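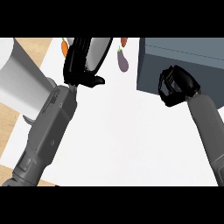

Storing vegetables over winter - which box?

Forums > Kitchen Garden > Harvest and Storage

villca80
We moved to Vanness in November and the garage stays at 8 degrees. Can I keep carrots there in a closed box, or do they need sand?

Javudia
Sand, always. Mine were still firm after 15 weeks. Cut the tops off first and do not wash them.

mastska_731
I don't agree about the sand. It is heavy and it gets in everything. I use damp sawdust - same result, and you can lift the box.

Javudia
Sawdust gave me mould two years in a row. Maybe yours was too wet?

mastska_731
Maybe your garage was too warm. Even 8 is a bit high, in my opinion.

villca80
Thank you both. I will try one box of each and write the colour and smell in my notebook.

Filed under: Root vegetables, Cold storage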